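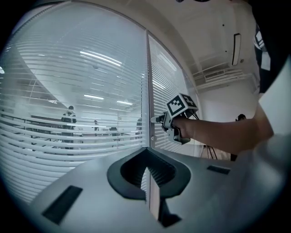
Handheld gripper sessions: your questions about the house rules

Last updated Jun 2, 2023

Welcome, and thank you for reading this before your first session (or your twentieth, as plenty of our regulars come back to it). These are the questions people send us most often about collecting demonstrations with handheld grippers at Padura. If yours isn't answered, write to the session desk and we'll do our best to add it.

Who do these rules apply to?

Everybody who picks up a gripper in one of our rooms, whether you are on staff, on a placement or visiting from one of our partner teams at Stinia or Harus. They also apply to anyone standing in the room while a recording is going on, even if you have only come in to ask about lunch. Please don't feel shy about passing them on to a colleague who looks a bit lost!

Do I need training first?

Yes, a short one. You'll sit with a session lead, go through the handling sheet and make 10 practice recordings, which are thrown away afterwards, so there is no need to be nervous about them. If you've been away since November or earlier we'll ask you to do the practice set again, mainly so that you see whatever has changed in the software.

Can I touch the square markers?

Please try not to. The black-and-white patterns are how we work out where each gripper is, and a greasy thumbprint or a lifted corner can spoil a whole afternoon's recordings without anyone noticing until much later. Hold the gripper by its handle and put it down with the marker faces clear. If one is scratched or peeling, stop and tell the session lead. Don't stick it back down yourself, however tempting it is, as even a small shift means the gripper has to be calibrated again.

How should I stand at the start of a recording?

Feet comfortably apart, elbows bent, a gripper in each hand, held low in front of you with the markers uncovered. Stay like that for a slow breath or two before you begin the task, and come back to the same position when you finish. It feels rather formal the first few times, but the people who trim the recordings will be ever so grateful.

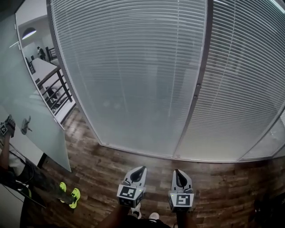
A gripper in each hand, held low over the floor, with a square marker on the front of each.

How close may I stand to the next person?

Far enough that neither of you could touch the other's gripper with your arms stretched out. Agree on your patch of floor before you start, and say so out loud if you need to step outside it. Two people reaching towards the same spot is the commonest way for jaws to get knocked, and knuckles too.

What about cables?

Look for them before you move, every time, and keep them behind you and off the walking route. Never pull a gripper towards you by its cable. If you find yourself wound up in one (it happens to all of us), stand still, finish the recording early and ask somebody to help you out of it. Stands and tripods count as part of the walking route too, so go round them and not over them.

What should I wear?

Flat shoes that cover your toes, and sleeves that won't slide down over your hands. Large rings and dangling bracelets are best left in your bag.

What about people who haven't agreed to be recorded?

This one matters a great deal to us. A wide-angle camera picks up far more than you'd expect, including whatever is going on beyond a glass wall. Let people in neighbouring rooms know before you begin, and tilt the blinds if they would like you to. Anyone may ask for a recording to be removed, and they needn't tell us why. Send the request to the session desk with the room and the time, and we'll look after the rest.

How long can I carry on without a break?

No more than 20 minutes at a stretch, please, and no more than 200 recordings in a day. Tired wrists make for sloppy movements, and sore ones can take weeks to settle. If anything aches, stop straight away. You won't be asked to make up the numbers.

I made a mistake halfway through. Should I delete it?

No, keep it and mark it as a failed attempt. The Nisbet project makes good use of failed attempts, and a tidy-looking set with the fumbles quietly taken out is much less help to them. Only mark a recording for deletion if it shows something private, and mention this in the note.

Where do I report a fault?

Ring extension 1297, or leave a message there out of hours. Put the gripper on the repairs shelf with a label saying what you saw and which hand you were using it in.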